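Prandholm Neighbors Help Board > Police, Fire and City Services

Police report says "under review" for more than 40 days, how do I get a copy?

gilmartin_ave_renter
Posted Monday, January 15, 2018

Ok so my car got broken into on Gilmartin Ave back in early October. Window smashed, glove box emptied, backpack gone. Officer came out, took notes, was nice enough, gave me a card with the case number on it (ends in 676). Said the report would be up on Jiltolgate in a week or so and I could print it from there.

It is not up. Well it's sort of up. Case number comes back but the status just says "under review" and there's no download button. It has said that for more than 40 days now. Before that it said "not found".

Called the station twice. First time I got transfered to a voicemail that was full. Second time the person at the desk told me records is a separate office now and I have to go through Jiltolgate. Which is what I'm doing??

Insurance wants the full report, not the card. They already sent me one letter asking where it is. I also had my checkbook in the backpack and the bank wants a copy too.

Things I want to know –
can I just walk in somewhere and get it on paper
does it cost anything
is "under review" a real thing or is it just stuck
who do I complain to if it's stuck

Not trying to get anybody in trouble. Just need the paper. Work days mostly so mornings are hard for me.

3 replies

hillside_dispatch_ret
Used to work in records, not in Prandholm but over in Dadovton, so take the local bits with some salt.

"Under review" is real. The officer writes the report, a supervisor has to read it and sign off, then records checks it and releases it. Until the supervisor signs, records can't give you anything, doesn't matter how nicely you ask. Usually takes days. When it takes weeks it's nearly always one of these: the supervisor kicked it back to the officer for a fix (wrong plate, missing time, wrong code for the offense) and the officer hasn't seen it, or the officer got moved to another shift or unit and it's sitting in a queue they don't look at anymore. Or it's tied to another case. If several cars got hit the same night somebody may have linked them, and then a detective can hold the whole bunch.

So don't ask "where is my report". The desk will look at the screen and read you the same words you already see. Ask this: "Has the report been approved by a supervisor, and if not, was it returned for correction?" They can see that. If it was returned, ask them to message the officer's sergeant. Badge number should be on your card, have it ready.

Walk in – yes, you should be able to, records offices have a counter. Bring photo ID and the card. You're the victim on the report so you don't need a reason. In Dadovton a victim's copy was free and everybody else paid. I don't know what Prandholm does now.

For insurance, ask for an incident verification letter. One page, says a report was made on such a date, what type, what number. Records can print that even when the full report isn't approved. Most adjusters will take it to keep the claim open. Call yours and ask before you drive down. Same with the bank, they mostly just want the case number and a date.

Also go over the list of what was stolen when you finally get the thing. If the checkbook isn't on it you need a supplement, and that goes through review again. Better to ask for it now while the report's still open.

If you ask all that and a couple of weeks go by with nothing, put in a written public records request with the city clerk. Written, dated, keep a copy. Clerk has to log it and answer you one way or the other, even if the answer is no. A formal complaint is a separate thing and slower, I'd save that.

twobridges
same thing happend to me, mine was "under review" forever and then one day it wasnt. Jiltolgate logs you out if you leave it open too long btw and then shows the old status, so log all the way out and back in before you panic

eastlot_mornings
Was at the records counter last week so this is current. It's not in the station anymore, side door of the city building, the one by the parking ramp. Take a number from the machine. Open late one evening a week, sign on the door says which one, I forget – call first. Closed over lunch no matter what the website says.

I paid $6 for a crash report. Card only, no cash. Didn't ask about theft reports, might be different if you're the victim like the other poster says.

Clerk was helpful once I had the case number. Mine had the wrong street spelled on it, which is why the online search wouldn't pull it. She fixed it while I stood there and printed 2 copies. So maybe try searching with the number only, leave the name and street blank.

Verification letter, yes, they do those, there's a half sheet form for it on the wall rack. Fill in the top part only.

Bring something to read. 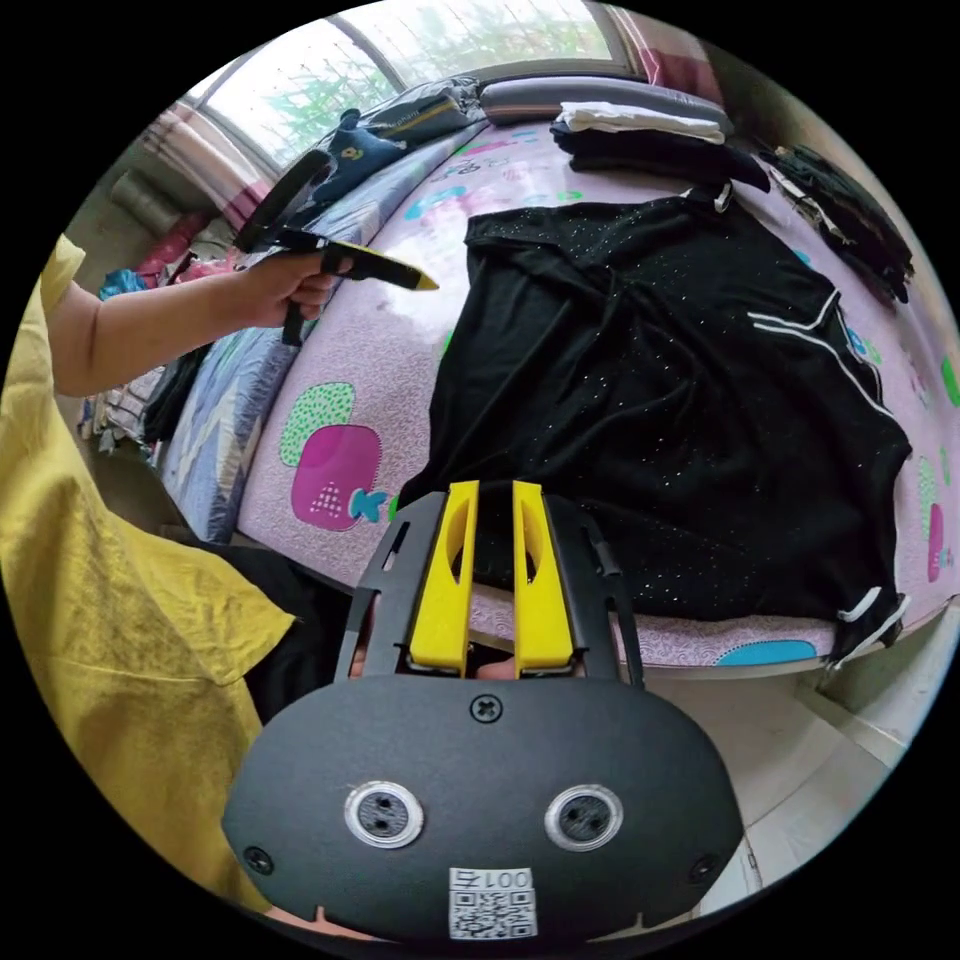 Hand-held gripper, yellow and black, sticker reads 001号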